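Journal > Articles > Section 4
Contents Abstract Full text References

We use cookies to remember your reading preferences. Accept / Manage

4. Moving a pawn

4.1 The build

The Osow hand was assembled in a shared workshop in Dornberg, on a bench we were allowed to keep provided we swept it. The finger segments are 3D-printed in white and held with small screws – the budget ran to 200 for the whole hand, and the printer took its share in spoiled knuckles. Boström's first version, finished in February, could close on a pawn but showed no interest in letting go. The orange-red fingertips belong to the second.

4.2 Choosing the grip point

For each move the planner, Waden, marks two points on the camera view: the piece to be lifted (red) and the square where it should end up (blue). In Figure 3 the piece is a black pawn and the target an empty dark square two squares to its left. Humans have done this for centuries without a planner, but they were not asked to log it.

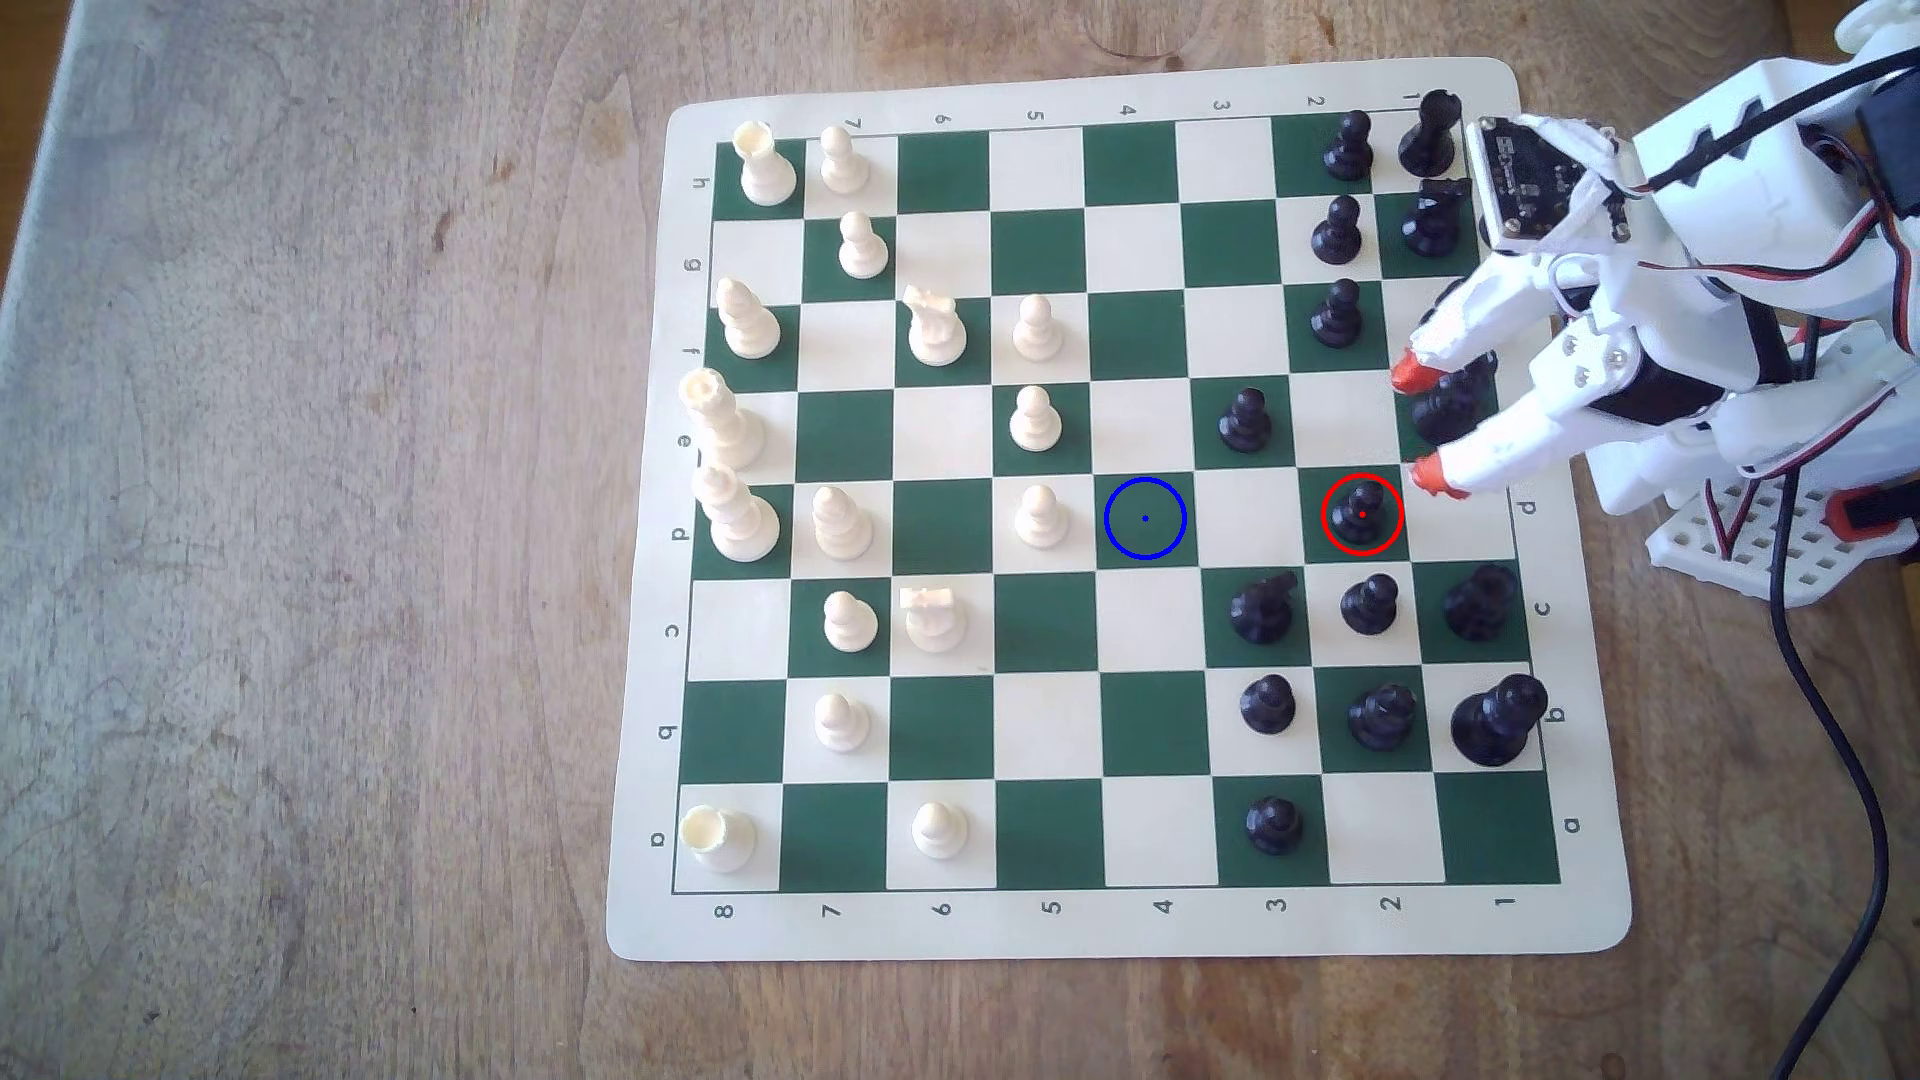
Page 2 of 2

Figure 3. Source and target points drawn over the board, with the hand at the right.

The fingers reach in over Black's side, and one black piece is mostly hidden beneath them. Waden therefore keeps the last clear view of every square and trusts it until the hand withdraws. A roll-up vinyl board does not help – a curled corner shifts the height of a square, and Procházka's calibration routine assumes a world without curls.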